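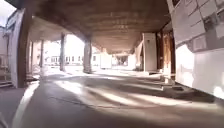
**Outdoor automation: where the Liltero trial stands**

The outdoor half of the Liltero trial finished at the end of March. The indoor half (floor scrubbing, bin rounds, linen) was covered in the last issue and is not repeated. Two machines were put on the campus grounds for six weeks: a Tosby ride-off sweeper with the seat removed and an autonomy kit fitted, and an Odinholm four-wheeled carrier with a lockable box. Site integration was done by Bahrami, who also supplied the maps and the remote supervision desk.

Members have asked whether either machine can take over a chore in full. For sweeping, the answer on present evidence is part of the chore, in part of the day. For carrying, it is closer to yes, provided the load is made up and taken off by a person at each end.

**How the work was defined**

A job counted as done only if the crew did not have to go back over it. Time spent walking out to a stopped machine was charged against the machine. So was time spent clearing its route beforehand. Earlier trials reported by members left both of these out, and their results should be compared with ours carefully.

The shared route was 300 metres end to end. It includes a covered passage, a stretch of road with footpath alongside, and the open plaza. Human crews work it every morning with a walk-behind sweeper, a backpack blower and a broom. The broom accounts for more of the time than most rosters allow.

**Surfaces and edges**
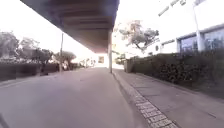 Edge work is the part of sweeping that machines still do poorly. The Tosby holds a line well on plain asphalt and its main brush needs no help there. Trouble starts at the kerb. The strip of small paving stones between the road and the footpath is a typical case: leaf stems and grit settle into the joints, and the side brush passes over the top of them at any speed the safety settings allow. The slabs on the footpath side are easier, with larger faces and fewer joints, but the soil line under the hedge is not. On the first setting the brush dragged soil out onto the slabs. Bahrami moved the boundary away from the planting, which cured the soil and left an unswept margin for the crew to do by hand. We kept the wider margin for the rest of the trial.

Hedge trimming was not attempted. Two suppliers were approached and neither would quote for unattended cutting beside a public path. A tethered trimmer with an operator walking behind it is available, but it saves effort more than labour hours and falls outside what the trial was set up to test.

Picking up is a separate matter again. The sweeper will take leaves, gravel, bottle tops and most paper. It will not take a flattened carton or a wet jumper, and it cannot tell either one from a surface patch until the brush has stalled. The crew now do a walk before the sweeper is released, and that walk is charged to the machine as above.

**Light and shadow**

Bahrami's first map was made under overcast sky. When the sun came out, the Tosby began stopping in the covered passage at places where there was nothing to stop for. The logs put most of these stops at the boundaries between sunlit and shaded pavement, where pillars throw bands across the path. The camera classifier read some of the bands as steps or drops. The lidar disagreed, and the rule in force was that any disagreement meant stop.

The rule was changed in the third week. The machine now slows to walking pace and goes on if the lidar is clear and the ground under the wheels has been swept before without incident. Stops in the passage fell off sharply after that. We regard the change as reasonable for this passage, which is flat and mapped. We would not carry it over to a site with loading docks or open stairs next to the route without further testing.

Glare at the open ends is not solved. Driving out of a covered section towards full daylight, the forward camera loses contrast and the machine depends on lidar alone until exposure recovers. People are still detected. Low, thin objects such as a hose lying on the ground may not be. The practical answer for now is scheduling: sweep before sunrise under the site lighting, or late in the afternoon when the sun is off the exits.

**The plaza**

Open paving was expected to be the simplest part of the route and it was not. The covered sections give a machine plenty to measure against, with pillars on one side and walls on the other. In the plaza there is less within range, and satellite positioning drifts when the machine works close to the taller buildings.

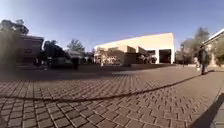
Drift showed up as missed strips between passes. Increasing the overlap dealt with the misses at the cost of a longer run, and the battery then had to be changed before the plaza was finished. Fixed reflective markers would be cheaper than a second battery. Liltero has agreed in principle, subject to where they can go without drilling into finished surfaces.

Pedestrians were well handled. The machine yields early and waits, which is correct, but on a busy plaza it spends a good deal of its time waiting. After 8 am the crew found it quicker to recall the sweeper and finish by hand.

Brick pavers also wear brushes faster than asphalt does. We do not have enough hours on the machine to give a replacement interval, and the supplier's own interval assumes a car park.

**Carrying**

The Odinholm carrier completed 228 runs without a person being sent to fetch it. Loads were mail, catering crates, toner, small tools and on some days nothing, where the return leg was made empty. It does not open doors and it does not climb kerbs, so it was confined to ramps and to buildings with automatic entries. Where an entry had a manual door, someone had to come down and meet it.

Meeting the carrier is the hidden cost. A staff member who walks down to collect a crate has done a fair part of the job already. The better results came from departments that collected at a fixed time, when someone was passing the entry anyway. On-demand requests gave the worst results and were dropped from the trial.

The following points on the carrier may be of use to members planning their own:

- Crates must be a standard size. Odd loads were responsible for most of the handling complaints.
- The box lock should work from a staff card. Phone codes were slow in gloves.
- Street poles and gate posts should be put on the map by hand. The automatic survey merged several of them into the hedges behind.
- Tree litter on the road affects braking distance, and the speed limit needs to come down in autumn.
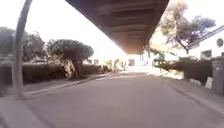
That last point applies to the sweeper as well, with the difference that the sweeper is supposed to be out there when the litter is down. Under overhanging branches it also reports low-hanging foliage as an obstacle at head height, although its own deck is well below. A height filter was applied in the fifth week. Pruning would do the same thing and the trees are due.

**Labour**

No positions were removed and none were meant to be. The morning crew used the time released by the sweeper on hand edging and drains, both of which had been behind. Supervision took a person at the Bahrami desk for every hour the machines were out. One desk can look after several sites, and the commercial case depends almost entirely on that. At a single site with two machines, the case does not close on wages alone.

**Recommendations to members**

Consider an autonomous sweeper for plain asphalt and for covered ways with good fixed features. Keep a person and a broom for kerbs, joints, planting margins and anything wet. Ask suppliers for results that include recovery time and route clearing, and ask what time of day those results were collected. Carriers are worth a look if you already run a fixed internal mail round.

The Tosby goes back out in May with the reflective markers, if approved, and a stiffer side brush. The carrier stays at Liltero on a month-to-month hire. Stop logs and the revised route rules are available to member sites on request to the technical desk; please state the surface types on your site when you write.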